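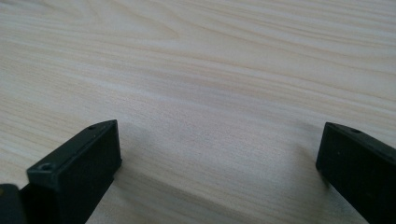

Fig. 4. Redlow top, face up. The long grain runs mostly side to side, with the arch toward the upper left.

Section 4: Setting the top and looking after it

Okay, you've got the base together from Section 3 and it's standing on its own four feet. Now comes the part I like best, which is putting the top on! I've done this in my own kitchen, in my sister's apartment, and once in a hallway (don't do it in a hallway), and the steps below are the ones I'd give a friend over the phone.

If you bought the Nicholas base instead of the standard one, everything here still works except step 6, and I've put a note there for you.

What you need
The top, still in its cardboard
Hardware bag 1254 (the flat one, with the slotted brackets in it)
A 13 mm wrench
A blanket you don't mind putting on the floor
Two soft, clean cotton cloths
One other person

The top weighs 35 pounds. I've lifted it alone and I was sorry the next day.

4.1 Fitting the top

1. Spread the blanket on the floor, somewhere with room to walk all the way around. The short side of the top is 36 inches, so a bath mat isn't going to cut it.

2. Lay the carton on the blanket with the arrow facing up. Open the long flap first and fold the cardboard back. Please don't run a knife down the middle of the box. I know it's quicker.

3. Lift the top out together and stand it on its long edge. Have a good look at both faces. The good face has the smooth matte finish, and the other one has the pilot holes drilled in it.

4. Decide which way around you want the grain. I like the tighter, straighter lines on my right when I sit down, but it's your table and the holes line up either way. Do this now, before you've got brackets on. I changed my mind after step 7 once and it cost me most of an evening.

5. Lay the top good face down on the blanket. Set the base on it upside down and nudge it until the bracket holes sit over the pilot holes.

6. Start all the bolts by hand, a few turns each. They should go in with your fingers. If one fights you, back it out and move the base a hair. (Nicholas base: you have clips in place of the two center bolts. Slide them in from the outside and push until they click.)

7. Snug everything up with the wrench, going corner to opposite corner. Snug means snug! The slots in the brackets let the wood move a little through the year, and if you crank the bolts down hard the top can't go anywhere.

8. Turn the table over with your helper. Lift it clear of the floor and then turn it, so you aren't rolling all that weight over one pair of legs.

CAUTION: Keep your fingers out from between the base rail and the top while you set the base down in step 5. It closes up faster than you'd think.

CAUTION: Don't drag the table across the room by its top. Lift it by the rails.

4.2 The first wipe

Wipe the whole top with a barely damp cloth, going along the grain, and follow right behind with the dry one. You may pick up a little pale dust from the carton, and that's fine. Then leave it alone overnight before you put anything heavy on it.

I get asked a lot whether the pale color is going to stay like that. Mostly, yes. It warms up a bit over the first year or so, and a spot that sits under a placemat the whole time will lag behind the rest. Move your things around now and then and it evens out.
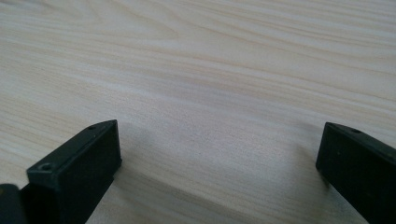
For everyday cleaning I keep it really simple: plain water, a drop of dish soap if supper got out of hand, and a dry cloth after. Go with the lines in the wood and you'll leave fewer streaks. Crumbs I just sweep off with my hand (the dog approves).

Things I'd keep off it: scouring pads, melamine sponges, anything with bleach or ammonia, and spray polish. The polish is the sneaky one, because it looks lovely for a day and then you've got shiny patches on a matte surface and they're a pain to get rid of.

NOTE: Hot pans need a trivet, always. Mugs are okay for a short while, but a coaster is better.

4.3 Refreshing the finish

Once a year is plenty for most homes. I do mine in March, when I can have the windows open.

1. Clean the top as above and let it dry for a couple of hours.

2. Put about a teaspoon of Fokonitz clear matte oil on a folded cloth. Use the clear one. They also make a honey tint, and it'll turn this wood a color you didn't order.

3. Work in long strokes with the grain, from one end to the other, and overlap each stroke a little.

4. Wait ten minutes, then buff off whatever is still sitting on the surface with a fresh cloth. Tilt your head and look along the top toward a window, and you'll spot any wet-looking places you missed.

5. Keep plates and paper off it until the next day.

CAUTION: Oily cloths can heat up and catch fire by themselves. Spread them flat outdoors to dry, or soak them in water and seal them in a metal can before they go in the trash. Don't leave them balled up in the sink.

If a bolt is missing from your bag, write to Trevanside with the number off the bag and the number off the carton label, and they'll mail you one. Section 5 covers the drawer.

Section 4 last revised November 10, 2018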